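Tileo 807 Two-Door Low Cabinet
Office and break room storage
Part no. 2207

Overview

The Tileo 807 is a freestanding low cabinet for offices, break rooms and shared work areas. It has two hinged doors in a brown wood-grain finish and a top panel in a darker shade. The cabinet is intended for placement against a wall, next to a water dispenser, printer or coat rack, and is supplied with a plain back. It is not rated for wall hanging.

Doors and top are finished on all exposed faces. The inside faces of the carcass are finished in the same brown as the doors. The rear panel is unfinished and should not be left facing into a room.

Dimensions and load

Width: 1000 mm
Depth: 420 mm
Height: 850 mm
Shelves: one fixed, one adjustable
Shelf load, evenly distributed: 25 kg each
Top load, evenly distributed: 40 kg
Shipping: flat, two cartons

The adjustable shelf sits on four steel pins. Pin holes are spaced at 32 mm. Bottled supplies and reams of paper go on the fixed shelf; the adjustable shelf will bow over time if kept at full load in the top position.

Placement

The cabinet needs a level floor. Four screw feet are supplied, with 12 mm of travel, adjusted from inside the base with a flat screwdriver. On tile, set the feet so that none of them stands on a grout line. Allow 450 mm in front for door swing.

Where the wall has a baseboard, the back of the cabinet will stand off the wall by the thickness of the board. The rear panel is not notched. Customers who need a flush fit can order the notched side panels (part no. 2505), which clear baseboards up to 90 mm high. These have to be fitted at assembly and cannot be added later without taking the carcass apart.

Keep outlets accessible. Power strips and cables should be run clear of the feet and out of the path of the doors. A water dispenser can stand on the same wall, but leave enough room between the two to change the bottle - the sides of the cabinet are not sealed against standing water. 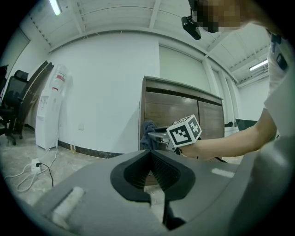

Low cabinet with wood-grain doors and darker top, on a tiled floor with a water dispenser to the left.

Care

Wipe the doors and top with a soft cloth, slightly damp, then with a dry one. Wipe in the direction of the grain. Do not use scouring powder, acetone or furniture wax. Lift spills from the top within a few minutes, especially along the front edge where the edging meets the panel.

Hinges are adjustable in three directions and need no oil. If the doors drift out of line, check the feet first. Most alignment complaints we get are a floor problem - the hinge screws rarely need to be touched.

Assembly

Two people, 40 minutes. Tools required: cross-head screwdriver, flat screwdriver, rubber mallet. Fit the back panel before tightening the cam locks. The instruction sheet was revised by Jianhua Jiang on 3 Feb 2011; sheets without a revision date show the hinge plates reversed and should be discarded.

Ordering

Stock is held at Sullonstead. Orders for the Watambridge area are delivered by Ellis, ground floor only unless arranged in advance. Replacement doors are sold singly, left or right. Grain varies between batches, so order both if an exact match matters.

Trade inquiries: Hélder Carvalho, Tileo contract sales.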